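Plonia Area Riders & Walkers > General Talk > Repave or gravel? the old county road
Page 1 of 1

mudflap_kate
Posted Wednesday, May 13, 2020

Ok so the county finally put the Drerkham road thing up for comment and it closes in June. Two options on the sheet. One, grind up what's left of the asphalt and turn it back to gravel. Two, thin overlay, new asphalt on top of the old. No option three as far as I can see, ie leave it alone.

I ride it most mornings. I want the overlay. Gravel on that stretch would be the end of it for anyone on skinny tires, and my mom uses a walker and likes the flat end by the church lot. Anyone else sending something in? Deadline is on the sheet, comments by mail or the web form, web form ate mine twice.

tallgrass44
Gravel. Sorry. I know that's not the popular answer on here

Been through this already over in Suvarna. They did the thin overlay, looked great for one winter, then every old crack came right back up through it. Same cracks same places. You can't put a new shirt on a broken arm. If the base is bad the top goes bad.

pedalpusher_13
The Suvarna job was a cheap job tho. They didn't seal anything first. My brother in law was on that crew, he said they wanted it done before the fair and that was that

tallgrass44
And you think ours won't be a cheap job?

pedalpusher_13
fair

hensandchicks
Walker here, not a rider. I don't mind gravel for walking, easier on my knees if it's packed down good. What I mind is dust. We're the third house from the Drerkham end and when they graveled the cutoff road my porch was white till it rained. Had to wash the windows every week. Would they oil it? Does anybody still do that?

mudflap_kate
They put down some kind of salt now I think, not oil. Calcium something. The sheet says "dust control as needed" which could mean anything.

hensandchicks
as needed by who

oldtruckguy
I'll say what I said at the meeting. It's a farm road. It was gravel when I was a kid, then somebody had money one year and it got paved, and it's been falling apart since. Loaded grain trucks do that. Bikes don't pay for it. If you want a bike path go build a bike path.

mudflap_kate
I pay taxes same as you. And I've counted maybe two grain trucks all spring, most of them go by the highway now.

oldtruckguy
Spring isn't harvest

mudflap_kate
OK true. But still.

quietspoke
Couple of numbers for people who didn't open the sheet. The county part of it is 800 yards at the Plonia end plus the long straight. They want 300 signatures or comments before they'll even hold a second meeting. Last I heard they had 44. So if you care either way, write in. Even if you're on the wrong side (gravel)

tallgrass44
lol

quietspoke
Serious though, the thing people forget is plowing. Gravel plows bad. First good snow the blade takes half the road into the ditch and then in April they come back and grade it and charge for that too. The sheet doesn't have winter costs on it at all. I asked at the office and she said that was a different budget. Same county!

tallgrass44
Different budget is the oldest trick there is. But that cuts both ways, patching is a different budget too. They've been throwing cold patch in the same holes for years and none of that is on the sheet either

pedalpusher_13
what about chip seal?? Dovine did chip seal on theirs, the road out past the elevator. It's rough for the first season, rocks flying all over, I got one in the shin. Then it settles in and it's pretty decent. Not smooth smooth but I ride it on 28s no problem. Cheaper than overlay too I'm pretty sure

oldtruckguy
I could live with chip seal. Have to fix the edges first. No sense sealing something that's crumbling off into the grass.

mudflap_kate
wow, agreement, somebody mark the day

hensandchicks
What is chip seal, is it dusty

pedalpusher_13
Sticky tar sprayed down then small rock rolled into it. Little dusty at first, then no. They sweep it after a couple weeks or they're supposed to.

hensandchicks
Then I vote for that

quietspoke
It's not on the sheet but there's a line at the bottom for "other" so write it in there. If enough people write the same thing they have to respond to it in the minutes, thats how we got the stop sign at the four-way.

newbie_on_wheels
Hi, just moved here so ignore me if this is dumb. I haven't been out on that road yet. Is it really that bad? I've been riding in town and the streets there are no prize. Mostly wondering if it's safe to take a kid in a trailer

mudflap_kate
Not dumb! Depends what you're used to. I'd take a trailer on it, slow. It's narrow and there's no shoulder to speak of, you go right off into grass, so if a truck comes just stop and get over. Patches are bumpy. Watch the spots where they patched on top of a patch. Bring a real flag for the trailer, not the little one it comes with

tallgrass44
I would NOT take a kid on it. Hit one of those lips with a trailer wheel and over she goes. There's the river loop, it's flat, use that

mudflap_kate
River loop is underwater half of spring

tallgrass44
So wait till it isn't. My opinion. I've got grandkids, I'm careful.

pedalpusher_13
Eh I towed both mine on it. Drop the tire pressure a bit, go early, wind is the bigger problem. That straight has nothing to stop the wind and you'll be pedaling downhill in your lowest gear some days. Well there's no downhill. You know what I mean

quietspoke
The long straight --

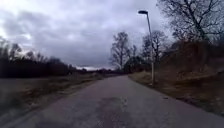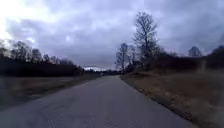
Anyway back to the comment form. If the web one keeps dying on you, try it without any quote marks or apostrophes in the text. Sounds crazy, worked for me. Keep it short, say where you live, say which option, say how you use the road. They skip the long ones. And don't copy and paste the same letter as your neighbor, they lump those together and count them as one.

mudflap_kate
Apostrophes!! That was it. It went through. Thank you

oldtruckguy
Is there a paper one at the library or do I have to go to the courthouse

quietspoke
Library is closed right now. There's a box outside the courthouse door, side door, with blank ones in it. Was some there Monday. Take a pen, the one on the string is dead.

oldtruckguy
ok. Will put chip seal and fix the edges. Not putting anything about bikes

mudflap_kate
I'll take it

tallgrass44
Still gravel for me. I'd rather have an honest gravel road than a bad paved one, and I've driven both my whole life. But I'll write chip seal as second choice, how's that

hensandchicks
Can you put a second choice? I already mailed mine

quietspoke
Not sure. Doesn't say you can't. hens, you can send another with "replaces earlier comment" on top, they told me that works

newbie_on_wheels
Thanks everybody. Think I'll ride it alone first before the trailer and see. Do I get to comment if I only moved here last month?

quietspoke
Yep. You just need the address. Go do it, form's linked on the county page under Roads, then Public Notices, then it's the second Plonia one, the first is about a culvert

pedalpusher_13
what's going on with the culvert

quietspoke
New thread please, that one's a whole mess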